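Equipment > Demonstration Units > Desktop Arms

Zelel Desktop Arm: Demonstration Visits

14/12/2018 | Prunora Equipment Office

3 min read

The Zelel is a single-arm manipulator intended for desk-height work in offices, training rooms and small laboratories. Prunora offers the unit for purchase and for lease, and invites prospective customers to attend a demonstration before an order is placed.

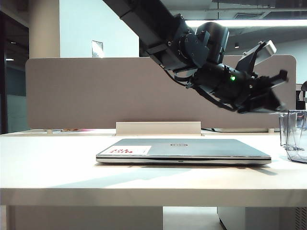
Demonstrations are held at the Prunora site in an ordinary office area. Visitors see the arm handling everyday items on a standard desk, under normal room lighting, with the control software running as it would in regular service. No part of the session is shown from a recording.

What the session covers

Each visit lasts 2 hours. The first part introduces the arm, its controls and its safety functions. A member of the equipment staff then runs a set of short handling tasks, including approaching an object, closing the gripper on it, lifting it and setting it down at a new position. Visitors may ask for any task to be repeated at a lower speed.

The second part is given over to the visitor's own requirements. Customers are encouraged to bring items from their workplace, provided that no single item weighs more than 700 grams. Glass, open liquids and sharp blades are not accepted. Items should be listed on the booking form so that staff can review them before the visit.

Guided operation by visitors is available on request. Anyone who wishes to operate the arm must first complete the safety introduction and sign the visitor register.

Equipment supplied

The standard package consists of the arm, a two-finger gripper, a power supply, an emergency stop and a desk mounting kit. The Skeltico camera bracket is offered as an option and may be fitted at the time of order or later. Control software is provided under the Munshi license, which covers one arm and includes updates for the first year. Additional licenses are priced separately.

The arm requires a level, stable surface and a grounded outlet. Prunora advises customers to keep walkways outside the reach of the arm and to mark the working area clearly. A site checklist is sent with every written quotation.

Group size and booking

Sessions are limited to 3 visitors from the same organization. Larger groups are asked to attend the annual open day, held each May, which has places for 40 guests and includes the same handling tasks in a shorter form. Registration for the open day is separate from the booking of individual visits.

Requests for a demonstration should be made in writing to the equipment office, stating the name of the organization, the intended use of the arm and any access needs. There is no charge for the visit. Travel and lodging are the responsibility of the visitor.

After the visit

A written quotation is issued on request and states the chosen options, delivery terms and training arrangements. Customers who lease the unit may apply the payments already made toward its purchase, subject to the terms of the lease agreement. Questions on leasing are handled by the equipment office.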